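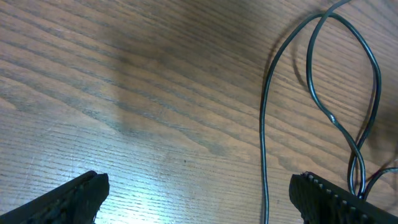
Tabletop with cable.

Stekitz Tenants' Association
Minutes, September 8, 2021

Present: Danica Milošević (chair), Biljana Leka, Amra Petkov, Brendan Ó Ceallaigh (minutes)
Apologies: Rosalinda Sebastian

1. Last minutes
Accepted. Amra noted that the hallway lights listed as "fixed" are still out on two floors. Wording changed to "reported fixed by Tollia."

2. Laundry room charges
Tollia wants to raise the price of a wash and says the new rate reflects higher water costs. Biljana asked to see a water bill. None was attached, only a one-page summary with a chart that had no numbers on it. Danica will ask again in writing. No one present was willing to support the increase on the strength of a chart.

3. Bike storage
Bornivis quoted for 15 racks. The quote leaves out installation, which was also missing the last time they quoted us. Amra thinks the price will nearly double. Brendan is less gloomy but would not bet on it. Held over until a full price is in hand.

4. Tenant survey
Sent to 150 households, 52 replies. Tollia's newsletter calls this "strong support" for the new entry system. The survey did not ask about the entry system. Danica to request a correction.

5. Any other business
Biljana asked whether the Begović Street gate will be repaired before winter. Tollia says November. It did not say which year.

Next meeting at 7 p.m., date to be posted in the lobby.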